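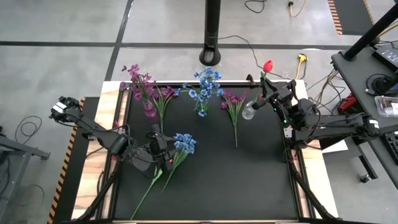

Artificial flowers and a glass vase on a black work surface.

Drorkwood is a puzzle and management video game developed by Kimus and published by Floltum. The player runs a small shop in a fictional market town, buying stock, filling orders and arranging the shop floor. It was released for home consoles on disc and as a download, with a version for personal computers following in August of the next year. A sequel, Drorkwood 2, uses the same town and most of the same rules.

Gameplay

The game is played from a fixed view above the shop. Each working day is divided into a morning, when deliveries arrive, and an afternoon, when customers come in. During the morning the player unpacks crates and places goods on shelves. Shelves are laid out on a grid, and most goods take up more than one square. Heavy items have to go on the lower rows, and fragile items lose value if anything is stacked on top of them.

Customers ask for goods by type, colour or price. A request that is met quickly earns a tip, and a request that is missed lowers the shop's standing in the town. Standing is shown as a number from 0 to 100. At certain levels it opens up new suppliers, a larger cellar and extra rooms on the upper floor. If it falls to nothing the shop closes and the player has to go back to the last saved week.

Money is counted in crowns. The player begins the main game with 1000 crowns and a loan from the town bank, which must be paid back before the end of the first year. Later loans are optional. Prices change with the seasons, and stock bought cheaply in winter can be stored in the cellar for sale in spring, although food and plants spoil.

There are 6 districts in the town, each with its own customers. Farmers from the hill district buy tools and rope, while the harbour district mostly wants lamps, tinned food and cloth. The old quarter is the hardest to please and is closed to the player until the second year.

Modes

The main game is called Shopkeeper and follows a short story about the reopening of a family business. It can be finished in three in-game years, after which play continues without further story scenes.

Order Book is a set of separate puzzles in which the player is given a fixed stock and a list of requests. There is no time limit, but each puzzle has a target number of moves. Completing a puzzle within the target earns a stamp, and stamps are spent on signs, wallpaper and floor tiles for use in Shopkeeper.

A mode for 2 players on the same console is also included. One player handles the shelves and the other handles the counter. Online play was not supported in the first version, and the later computer version added shared scoreboards for Order Book only.

Development

Kimus began work on the game under the working title Alcaraz, a name that survives as that of the river running through the town. The earliest version had no shop. It was a block-fitting puzzle in which crates were loaded on to river barges, and the shelves were added when testers found the barge levels too much alike. Several barge levels were kept and appear in Order Book as the final group of puzzles.

The town was drawn by hand and scanned, then coloured on computer. Customers are animated with a small number of drawings each, which kept the disc version small enough to run without a lengthy installation. The music is played on accordion, clarinet and upright piano, and changes tempo as the shop gets busier.

Release

The console version was sold in a standard edition and a boxed edition. The boxed edition contained the game disc, a folded map of the town and a printed booklet listing all the goods. Copies from the first print run have a green spine, and later copies have a grey one. The booklet in the green-spined copies gives the wrong shelf size for barrels, an error corrected in the second printing.

An update released on Saturday, September 24, 2022 added larger text, a choice of button layouts and an option to slow down the afternoon clock. It also fixed a fault that caused saved games to be lost if the console was switched off during a delivery. Disc owners without an internet connection could not receive the update, and the fault remains in unpatched copies.

Differences between versions

The computer version can be played with a mouse and allows the view to be moved closer to the shelves. It has an extra group of Order Book puzzles set in the cellar. The two-player mode was left out of the first computer release and restored in a later update. Saved games cannot be moved between the console and computer versions.

See also

Drorkwood 2
Kimus
Floltum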